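# Resetting a shared kitchenette in one short session

A small kitchenette can go from "ugh" to lovely faster than almost any other room, and I get a silly amount of joy out of doing it. This is the routine I use at the Villanueva studios, where everybody on the floor shares one sink, and it works just as well in a rental or a break room. Set aside 60 minutes the first time. After that you'll be done well before the kettle has cooled!

## What you need

- 2 microfiber cloths (one for washing, one for drying)
- a soft sponge and an old toothbrush
- dish soap
- baking soda
- 300 ml of white vinegar in a spray bottle, topped up with the same amount of water
- a dry tray or rack for clean dishes

Don't use the vinegar mix on natural stone. It's great on stainless steel and chrome, as long as you rinse it off.

## 1. Dishes first

Clear the sink before you touch anything else. Scrape leftover food into the trash, then rinse every piece under warm water so the crumbs don't end up in your wash water. Cups first, plates next, and the bowls with dried-on bits last – those can soak while you do the rest. If there's a dishwasher nearby, wonderful, load it and move along.
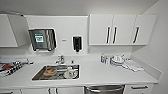

Tomato sauce is my favorite kitchen enemy, and I have made peace with it. Cold water first, then a drop of soap right on the stain, and wait 3 minutes before scrubbing. The plate leaning in the sink, with its reddish smudges, is a good candidate for this, and the brown bowl on the left can have a soak at the same time. Set both on the rack to dry and you've got the whole basin free.

## 2. The sink and faucet

Sprinkle baking soda over the damp basin and rub it with the sponge, going with the grain of the steel. Work the toothbrush around the drain and along the rim, where all the gray gunk likes to live. Spray the faucet, wipe behind it (everybody skips behind it!) and rinse the lot. Then dry the metal with your second cloth. Drying is the part that makes it shine, so please don't leave it to the air.

## 3. Walls and dispensers

Paper towel dispensers collect fingerprints like crazy. Spray the cloth, never the dispenser itself, and wipe top to bottom. Go gently around stickers and labels so the corners don't lift. Soap dispensers drip, so clean the nozzle and then the patch of counter below it.

## 4. Cabinets

Open every door and wipe the inside face as well as the outside, plus the handles, front and back. Toss anything stale while you're in there. At Pokdale, our old building, I once found a jar of mustard older than the lease.

## 5. The counter

Save this for last, when all the crumbs from the cabinets have landed. Start at the far end and pull everything toward the sink in long strokes. Rinse the cloth, do it once more, and dry.

## Keeping it that way

Wash up right after lunch, wring out the sponge, and hang the cloths somewhere they can breathe. I swap mine every 2 days. Refill the soap when it's getting low, before it runs out completely.

Last updated 10/22/23 – added the note on natural stone.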